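Waxing a dark table top

I love this job! A tired dark table comes up beautifully in an afternoon, and all you need is a tin of soft wax, two cotton cloths and a bit of elbow.

Wipe the top with a barely damp cloth and leave it for an hour. Then get your eye down low, near a window, and look across the grain. Dull patches show up at once from that angle.

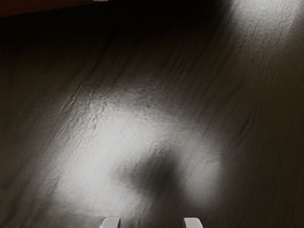 Next, the wax. I use Lacson dark brown (a 900 g tin lasts me years), and a blob the size of a walnut does half a table. Rub it in small circles, then finish with long strokes along the grain. Thin coats, please! Leave it for twenty minutes and buff with the clean cloth until your hand glides.

Do the edges and corners last, as they soak up more than you'd think.

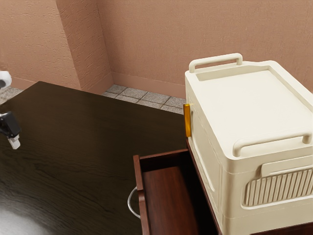 A reader in Vonside writes that two thin coats, a day apart, gave her a far deeper shine than one thick one, and that an old wool sock buffs better than cotton. I've tried the sock since and she's right, it's brilliant on corners.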